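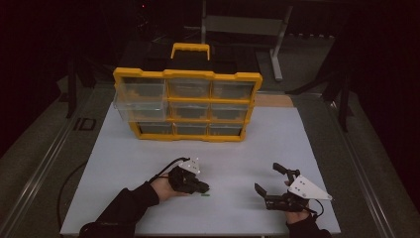

A worker with a gripper in each hand at a sorting station, a nine-drawer parts organizer on the board.

Jarkside's robots are learning from its packers, who want to know what comes next

3 min read

Management at the Jarkside parts warehouse says the robots coming to its small-items floor won't cost anyone a job. The people who work there have heard the promise twice now, and they would like it in writing.

Under a program that began in August, packers on the day shift take turns at a bench where they do their usual sorting with hand-held grippers in place of their fingers. Every move is recorded. The recordings go to Gratent, the automation supplier, which uses them to train arms that are supposed to take over part of the small-parts line.

The company calls this "skills capture." Jeanie Baxter, who has packed fasteners and fittings at Jarkside since the building opened, calls it slow.

"With my hands I can fill a drawer while I'm talking to you," she said. "With those things I'm chasing one little piece across the board. Then they tell me to do it again, a bit to the left."

The target is 1000 recorded runs for each task. Opening a drawer is one task. Putting a part in is another, and closing the drawer is a third. A packer is expected to finish 20 runs before handing over to the next person, and supervisors throw out any run where a part is dropped or the gripper slips. Baxter said her rejected runs don't count toward her shift numbers, a point the company did not dispute.

Gregor MacRitchie, operations manager at the site, said the arms would handle "the dull stuff" and leave people to deal with odd orders, returns and quality checks. Asked how many of the 284 employees now do the dull stuff, he said he didn't have a breakdown. Asked whether there were enough odd orders to fill their day, he said that was being looked at.

There is a bonus. Packers who take part get a one-time payment of $500, paid when the recording period ends. Anyone who leaves before then gets nothing. The form they sign gives Jarkside full rights to the recordings, with no further payment if they are used at other warehouses.

Iona Munro, a shop steward, said that last clause bothers people more than the grippers do. "They're buying what somebody knows, one time, cheap," she said. "If it's worth that much to Gratent, it should be worth more than that to the person who knows it."

Some workers like the bench. Flora Yule, who came back from a shoulder injury this summer, said it was easier on her than lifting totes and she would take more turns if they were offered. She also said she had been given no idea what her job would be once the arms were running.

Gratent did not answer questions about how fast its arms work or how often they need a person to step in. MacRitchie said a trial on the live line would start "when the data is ready," and would not give a month.

Munro has asked for a meeting with management before any trial begins. It had not been scheduled as of Sunday.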